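4.2 The countertop as contested ground

The kitchen has had its sociologists. The bathroom counter has mostly been left to plumbers and to people who sell small trays. Of the 65 households in our study, 40 had what we class as a single-basin vanity, meaning one basin, one tap and a flat strip of surface on either side which its owners believed, against all evidence, to be storage.

Residents were asked to keep a diary for the month of April, noting each time an item on the counter was moved and why. We received 153 usable entries. A further batch had to be set aside on the grounds that they were mainly about spouses.

The first pattern is what we call drift. Items do not spread evenly over the surface available to them. They gather on one side, usually within reach of whichever hand does the reaching, and once three or four are together the rest follow like guests to a kitchen. The soap dispenser is the exception. It is the one object on the counter that every member of the household uses, and it tends to keep a corner to itself. In the coding scheme drawn up by Ismail Naciri, dispensers are recorded separately from all other bottles, a decision the rest of us resisted for a fortnight and then adopted without comment.
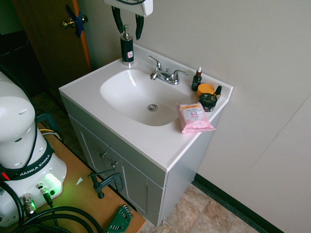 The second pattern concerns height. Diarists described low, wide things (jars, tins, soft packs) as "out of the way" even when these took up more of the counter than anything else on it. Tall things were "clutter". A resident of the Rikorley flats moved the same tall bottle 19 times in the month while a packet of wipes lay where it was throughout, and when this was pointed out to her she replied that the wipes lived there. We have found no better account of the matter in the literature.

Wipes deserve a paragraph of their own. They have no base to speak of, they will not stand, and they are almost always put down flat near an end of the counter, where they may be allowed to overhang. Residents in the Kılıçarslan building were especially relaxed about this. One entry reads, in full, "Wipes. Again."

Lids also matter more than we had supposed. Jars with a bright lid were reached for by colour, and their owners could seldom tell us what the label said. Dark jars were picked up, turned round, read and put back, sometimes in a slightly different spot, and these small returns account for a good share of the movement in the diaries. It would be pleasant to report that people tidy their counters. For the most part they appear to be looking for something else.

The third pattern, and the one on which the remainder of this section depends, is the pull of the back edge. Where a counter has a raised backsplash, bottles and jars end up along it, out of the splash of the basin and beyond the reach of a careless sleeve. The front is left clear, or is given over to the dispenser. A counter on these lines has the toiletries to the right of the tap (Figure 3).
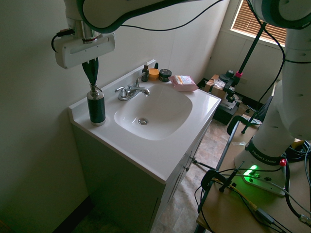
Figure 3. Reference counter: soap dispenser at the left front corner, smaller toiletries grouped along the back edge, wipes towards the back right.

Two cautions are in order. The Usari households were recruited through a newsletter on home organisation, and their counters were so bare that we suspect a cupboard somewhere was suffering for it. And all of our vanities had the basin at or near the middle. An offset basin leaves one long run of counter and one short one, and we would expect drift to favour the long run — though we expected several things in April that did not survive the diaries.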